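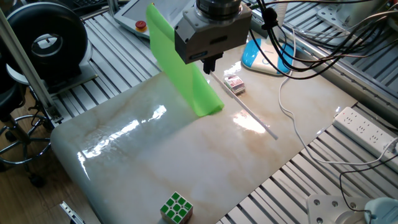
Green see-through sheet on a marbled tabletop.

Vondby Building, Shared Workrooms: Walk-Through Checklist With Comments
Print | E-mail
8 Jun 2021
By Lizeth Grajales

The list below is the standard one Jendstead Property sends out with the lease renewal. I have kept their wording for the items and put my own comments underneath. Last time the form came back with every box ticked "OK" and one signature, and I do not believe a building this old has ever been OK in every box. Mimoza Gashi walked the ground floor with me and Hrvoje Janevski did the upstairs rooms alone, so upstairs comments are his unless marked LG.

Marks used: OK, FIX, RECHECK, N/A. "RECHECK" means I was told it was fine and could not see for myself.

1. EXITS AND HALLWAYS

1.1 All exit doors open from the inside without a key.
FIX. Front and side doors, yes. The back door by the loading bay needs a shoulder. Jendstead's note from April says "adjusted." Adjusted how? It drags on the sill exactly where it dragged before.

1.2 Hallways clear to full width.
FIX. Two bikes and a rolled carpet outside room 4. The bikes were gone when I came back after lunch. The carpet was not.

1.3 Exit signs lit.
OK downstairs. Upstairs: "Lit, but the one over the stairs points at the supply closet." HJ. That should have been caught years ago and I would like to know who has been ticking this box.

1.4 Floor plan posted and current.
FIX. The plan in the lobby gives the ground floor as 2350 square feet and shows a wall that came down before I moved in. If a fire crew trusts that plan they will go looking for a door that leads nowhere.

2. FIRE EQUIPMENT

2.1 Extinguishers hung, full and tagged.
RECHECK. The gauges are in the green. The tags are another matter. Tag 3136 in the kitchen has a punched year and no punched month. The service company, Atanasov, says the month "will be in the system." I asked for a printout and have not had one.

2.2 Extinguishers reachable without moving anything.
FIX. The one in the kitchen sits behind the recycling bin. Moved the bin while I was there. Expect it to be back by the next visit.

2.3 Smoke alarms tested.
OK downstairs, Mimoza pressed every one. Upstairs: "All sound except room 9, which chirps and then thinks it over." HJ. Mark room 9 FIX. A new battery first, and if it still chirps, a new alarm.

2.4 Oily rags kept in a closed metal can.
FIX. There is a closed metal can. It had coffee cups in it. The rags were in a cardboard box next to it.

3. POWER

3.1 No extension cords used as permanent wiring.
FIX. I know what people will say: it's only until the new outlets go in. The new outlets were promised in writing two leases ago. Until there are outlets on the north wall there will be cords along the north wall, and Jendstead marking this item against the tenants is a bit rich.

3.2 No power strip plugged into another power strip.
FIX, rooms 2 and 7. Both unplugged during the visit.

3.3 Space heaters switched off and unplugged when the room is empty.
RECHECK. Room 5 has a 900 watt heater, a Baron, with the feet taped on. It was unplugged when I saw it. The tape bothers me more than the heater does. A heater that can tip needs real feet or it needs to leave.

3.4 Panel door closed, labeled, and nothing stored in front.
FIX. Closed, yes. Labels say "lights," "lights," "other lights" and "ask Selma." Selma Leka has not rented a room here for a long while. I did ask her. She does not know either.

3.5 Loose cables kept off the floor where people walk.
OK in most rooms. FIX in room 2, same strip as in 3.2.

4. WORK SURFACES AND HANGING MATERIAL

4.1 Tables level and steady under a firm push.
OK. Mimoza leaned on all of them. The folding one in room 7 walks a little on the tile, and the tenant has agreed to swap the feet.

4.2 Sheets, drapes and panels hung so they cannot drop onto a lamp, heater or hot plate.
RECHECK. The form treats this as a curtain question, and hardly any of what gets hung up in here is curtains. Fabric, film, paper, drying prints, somebody's tarp. My test is simple: tug the lower edge and see if the top stays put. It is a crude test. I trust it more than a ticked box. 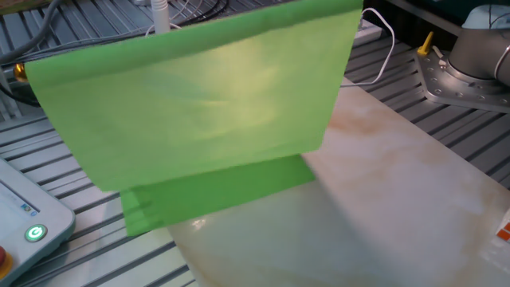 Green sheet hung over a slotted table, with a deeper green strip lying flat beneath.

4.3 Flame rating known for large sheets of any material.
RECHECK, whole building. "The seller said it was fine" is what I got from three tenants. Sellers say that. If there is a label or a data sheet, keep a copy in the room. If there is neither, treat the stuff as if it burns and keep it well away from heat.

4.4 Flat material on tables not hanging into walkways.
OK on the day. This changes by the hour, so I would not read much into it.

4.5 Offcuts cleared from the floor.
FIX in room 4. Also see the carpet.

5. STORAGE

5.1 Shelves fixed to the wall.
FIX. Upstairs: "Fixed at the top with one screw, which I took out with my fingers." HJ. Nothing heavy goes above waist height in room 8 until this is done.

5.2 Solvents in original, labeled containers.
FIX. One water bottle in room 7 with clear liquid and no label. The tenant smelled it and said it was water. I wrote "unknown" and it has gone to the hazardous drop-off.

5.3 Load limit for the upstairs store room posted.
RECHECK. A sign says 300 and gives no unit. Pounds? Per shelf, per square yard, for the whole room? Lumturie Kneževič, who handles our unit for Jendstead, thinks it was put up by an earlier owner. Then take it down and put up one that means something.

6. FIRST AID AND WASHING

6.1 First aid kit stocked and in date.
FIX. Plenty of bandages, in odd sizes. The burn gel is past its date, and so is the eye wash, which I would not put in anybody's eye.

6.2 Sink with running water and soap.
OK. Hot tap in the upstairs washroom is very hot. There isn't a box for that, so I am writing it here.

6.3 Emergency numbers posted by the phone.
N/A. There is no phone. There is a holder for one, with numbers posted by it. I copied them onto a card by the front door.

7. GENERAL

7.1 Previous faults closed out.
FIX. Going by last year's sheet there were no previous faults. Going by my own notebook there were the back door, the panel labels, the north wall outlets and the store room sign, and every one of them is on this list again.

7.2 Tenants have read and understood the safety rules.
RECHECK. Everyone signed. I asked Mimoza to ask people where the meeting point is, and she got the parking lot, the bakery corner and "outside." The rules say the bakery corner. The bakery moved.

Comments from Jendstead (L. Kneževič), received by e-mail and pasted in as sent:
"Thank you for the thorough list. Back door is booked. Outlets are waiting on a quote. We feel several RECHECK items could be marked OK as no problem was observed."

My reply: no. If I didn't see it, it stays RECHECK. Please send the date for the back door and the name of whoever is quoting for the outlets.

Still open for the next visit: 1.1, 1.4, 2.1, room 9 alarm, 3.1, 3.4, 4.3, 5.1, 5.3, 6.1. Hrvoje has the upstairs keys. Bring a decent flashlight, the one in the lobby drawer is dead.

Print | E-mail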